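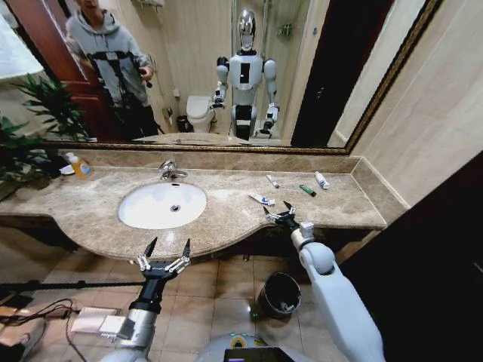
Marble is a poor choice for a washbasin top and a very common one. The housekeeping manager at Drosine, which looks after 169 furnished lets in and near Clirkascombe, has spent seven years cleaning it and has firm views on what should be allowed to stand on it. "Most of the damage is chemical and it comes out of small containers," she said. Her usual trouble spots are the strip of stone to the right of the basin, where toothpaste and other tubes get left lying on their sides, and the patch under the soap pump at the far end. A curved front edge, bulging out round the bowl, adds a third, as drips follow the curve and dry on the underside.

She explained the chemistry briefly. Marble is mostly calcium carbonate. Acids dissolve it, and the polish goes first. The result is a dull patch known as an etch, which is often mistaken for a stain and scrubbed, making it larger. "A stain is something in the stone. An etch is stone that has gone. You can draw a stain out with a poultice. You can't draw out an etch, you can only repolish."

Toothpaste is a different matter. It is seldom acidic enough to etch, she said, but it contains a fine abrasive, and wiping up a dried smear with a dry cloth will scratch a polished top. Her staff are told to wet the smear, leave it for four minutes and lift it with a plastic scraper held flat.

Mottled tan and brown stone hides all this rather well. She regards that as a drawback. "On white marble you see the mark the same day. On the brown ones you find it when you bend down and look along the surface against the light. By then it has been there since October."

The routine for a basin top begins with clearing it completely. Everything is lifted off, including soap, dishes and tubes, and put on a towel. The stone is washed with warm water and a neutral cleaner, rinsed, and dried with a second cloth. Only then does anything go back. 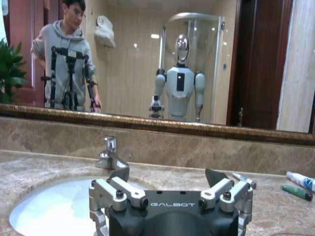

Drying is the step most often skipped. Clirkascombe has hard water, and the area behind the tap collects a ring of scale where the metal meets the stone. Descaler will shift it and will also mark the marble, so it is banned from the trolleys. Scale is taken off the chrome with a damp cloth and patience, or left for the maintenance round.

I asked about sealing. Drosine uses an impregnating sealer supplied by Moncrieff, applied once a year and left for 30 minutes before buffing. She was careful about what it does. "It slows down oil and dye. It does nothing about acid. People seal the top and then put lemon cleaner on it."

The splashback gets the same treatment, with one addition. Glass cleaner is never sprayed on the mirror above it. It is sprayed on the cloth - well away from the counter - and the glass is wiped from the top down, stopping short of the lower trim. Gilt trim is wiped dry. Spray that runs behind a mirror can reach the silvering and turn the edge black, and she has replaced more than seven for that reason.

As for what tenants should keep by the basin, her advice is a tray with a lip, for tubes as well as bottles. The firm tried a moulded one called the Skukholm for a season and went back to plain glazed dishes, which are easier to rinse. Caps should be on, and coloured soap should be wiped from under the nozzle daily.

She has no objection to marble elsewhere in a house. Asked what she would fit round a basin of her own, she said porcelain, in grey, with a square edge.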